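课程项目报告(第二稿,格式还没调)
题目:机器到底能不能干家务和店里的杂活
日期:2026年4月18日

一、想搞清楚什么
网上视频里机器人什么都会,叠衣服、上货、擦桌子。我们组想看看离真能用还有多远。范围砍得很小,只看两类:收拾桌面,小商品归位。本来还想做洗碗,时间不够,删了。

二、怎么做的
桌面部分在系里实验室,用单臂加二指夹爪,任务就是把散在桌上的笔、小瓶、纸片收进盒子。一共跑了40次。店铺部分去了Gonddale文具店,看店员怎么理货,回来照着摆了一个小货架。控制软件用的Stosance教学版,物体识别是自己标的数据,3,000张,标到手软。

三、结果
大件没什么问题。盒子、杯子,位置偏一点也抓得住。
细长的东西麻烦。笔会滚,夹爪一边先碰到,笔就跑了。透明的部分识别经常漏,框只框住有颜色的那一截,抓取点跟着偏。
纸片最差,贴着桌面基本拿不起来,手指伸不进去。人用指甲一抠就行。
速度也慢。一支笔从看到到放好,顺利的时候要40秒,店员理一排笔都用不了这么久。

四、和店里对比
店员最花时间的其实不是拿放,是判断。这支笔帽松了要不要下架,那盒颜色混了怎么分。我们的系统完全没有这一层,只会按类别放。货架深处的格子手臂也进不去,5个格子里有2个得把外面的先挪开才行。

五、目前的看法
固定位置、固定品种的活能做,慢点但能做。家里那种乱七八糟的桌子现在不行,得有人在旁边看着,那还不如自己收。Jaltmont那份读书材料说硬件不是瓶颈,我们不太同意,至少手指这块差得远。换软一点的指尖可能会好些,没来的及试。

六、还没做完的
1月那批旧数据要不要并进来,待定
Pietrzak夹具的报价没回,先按现有的写
失败分类表重新整理,现在"滑脱"和"没夹到"混在一起了
附录桌面抓取部分,下面先放小件,大件的等整理完再补
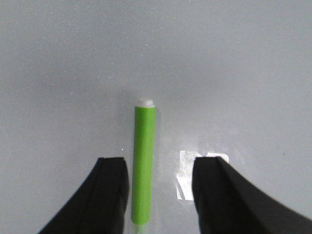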